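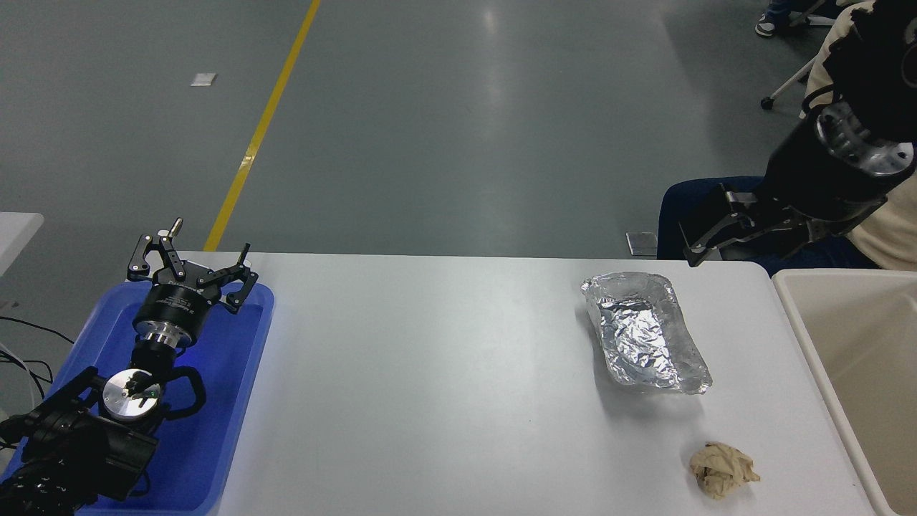 Puesto de recogida de mesa: dos brazos con pinza, bandeja azul y bandeja de papel de aluminio.

Para: lista de distribución del Laboratorio Maglaya
Asunto: Re: Jornada de puertas abiertas - puesto de manipulación con dos brazos

Estimados miembros de la lista:

En respuesta a la consulta que se reproduce al final de este mensaje, la coordinación de la jornada de abril comunica lo siguiente.

La demostración de recogida de mesa se mantiene en el programa. Los brazos retirarán de la superficie objetos ligeros de uso corriente, entre ellos bandejas de aluminio y papel arrugado, que ofrecen una dificultad de agarre notable por su forma irregular. Se harán 2 pases, uno por la mañana y otro por la tarde, ambos en la nave Closholm.

El aforo total de la jornada es de 194 personas. Los centros que deseen acudir en grupo deberán indicarlo al inscribirse, con el nombre del responsable.

El público seguirá los pases de pie. Las preguntas se atenderán al término de cada pase, con los brazos detenidos. La empresa Dadon se hará cargo de la acreditación en la entrada.

Quedamos a su disposición para cualquier aclaración.

Siamak Mirzaei
Coordinación de visitas y demostraciones

El equipo de Mever escribió en enero de 2018:
> Estimado Sr. Mirzaei:
> Le rogamos que confirme si el puesto de los dos brazos formará parte de la visita de abril. Varios de nuestros técnicos tienen interés en ver el agarre de materiales deformables - en particular, papel y aluminio - y necesitamos conocer el aforo antes de organizar el desplazamiento.
> Reciba un cordial saludo.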